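Ticket 1292
Unit: table cell, Skendamside
Opened by: I-seul Baek
Status: open, again (see ticket 1105)

Symptom: arm stops short when reaching for the notebook. It goes to a spot in the air over the table, closes on nothing, and reports a successful pick. I admire the confidence.

Started after the March recalibration, went away, came back this week. Restarting fixes it for 10 picks and then it resumes its career in mime.

Tried so far:

Power cycle. See above.

Swapped the finger pads for the spare set. No change, except that the old pads are now in the drawer with the other old pads and I can't tell them apart.

Reran the hand-eye calibration with the Terirari board. Residuals fine. Reran it with the lights down. Residuals also fine. The calibration has never once admitted to anything.

Checked the log from the last bad run. Error code 399, "target height out of range (corrected)." Corrected to what, it doesn't say. Sisovik support says 399 is informational. I have been informed.

Update, November 23, 2023

Parked the arm clear of the table and ran the height check one item at a time. The wire stand at the back reads wrong, but it always has, being mostly air. The teal box next to it reads right on every pass. The notebook reads too high, and the error gets worse toward the spiral side.

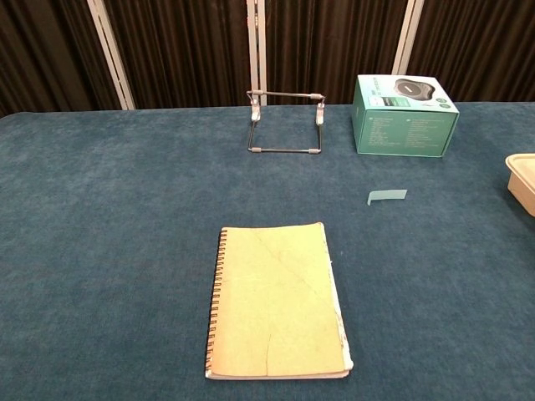
So I turned the height filter off and ran the same check again. Notebook came out right. Turned it back on, wrong. Did that until I was bored, same answer every time.

The filter is the one that came in with the March recalibration. It fills holes in the depth data by borrowing from whatever is nearby, and the cloth gives it plenty of holes to fill. What it borrows near a wire coil is anybody's guess. The restart thing makes sense too: the filter averages over past readings, so it needs a few picks to get properly confused.

Han asked whether we could just change the cloth. We could. Then the next person with a dark cloth opens this ticket a third time.

Current settings: filter off, approach speed down one notch, pads left alone. Clean picks on the notebook since. The wire stand is excluded from the pick list until someone wants to own that problem.

Still to do: ask Sisovik if the filter can be limited by region, and if "corrected" could come with a number. Put a note in the startup sheet that a recalibration turns the filter back on by itself, which is how 1105 got closed and then came back as this one.

Leaving open until it survives an overnight run.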